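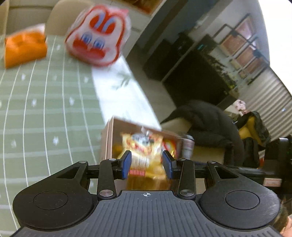

# Packing Snack Boxes at a Shared Table: Project Report

Submitted to the Household Systems course, Inurstead College

## 1. Background

The Asby pantry gives out snack boxes to evening students on Tuesday, starting at 5 p.m. The packing is done by hand in a borrowed dining room, on ordinary tables with cloths on them. Last term the pantry packed 547 boxes, and the staff reported two recurring complaints: bags arrived crushed, and smaller packages slid under larger ones and were missed by the people opening the box.

Our group was asked to study how the boxes are filled and to propose a packing order that a new helper could learn in a few minutes. The cost of the contents and the choice of snacks were outside the scope of the project.

## 2. Materials

The boxes are open cardboard cartons supplied by Jaramillo, a local wholesaler. They are reused until the walls soften. The contents change from week to week, but most boxes hold a mix of the following:

- soft snack bags, filled with air and easily crushed
- small flat packages, such as cookies or crackers
- one rigid item, usually a can or a tub

Tablecloths were left in place during all sessions. The pantry prefers them for appearance, and removing them would have changed the conditions under which the helpers normally work.

## 3. Method

We compared two packing orders over 13 sessions. In the first, called the Asby order, items went in as they came to hand. In the second, called the Pimen order after the residence hall where it was first tried, the rigid item went in first, the flat packages were stood against the inner sides, and the snack bags were placed upright in the remaining space.

A total of 372 boxes were packed under the two orders. Each was carried to the pickup desk, set down, and opened by a group member, who recorded crushed bags and any item that could not be seen from above.

## 4. Findings

The Pimen order produced fewer crushed bags in every session. Standing the bags upright mattered more than we had expected. A bag laid flat tends to take the weight of whatever is added later, while an upright bag gives way to the side and recovers its shape.

Flat packages placed against the walls stayed visible in nearly all cases. The exception was the older cartons, whose walls lean and let the packages slip down. We did not find a packing order that solves this - the cartons simply need to be replaced sooner.

Placement of the box on the table also had an effect. Helpers who kept the box close to the table edge could reach straight down into it, but had little room for items waiting to be packed. Most of them settled on leaving cans and tubs directly beside the box and the lighter goods farther back. The cloth shifted during longer sessions and had to be pulled straight between batches.

## 5. Recommendations

1. Adopt the Pimen order for all regular packing.
2. Discard any carton with a leaning or split wall.
3. Clip the tablecloth at the corners before work begins.
4. Keep rigid items beside the box, within reach of either hand.

The pantry expects to pack almost 2,000 boxes next year. A one-page instruction sheet has been left with the staff, and a second round of observations is planned for December, when the heavier holiday items are added.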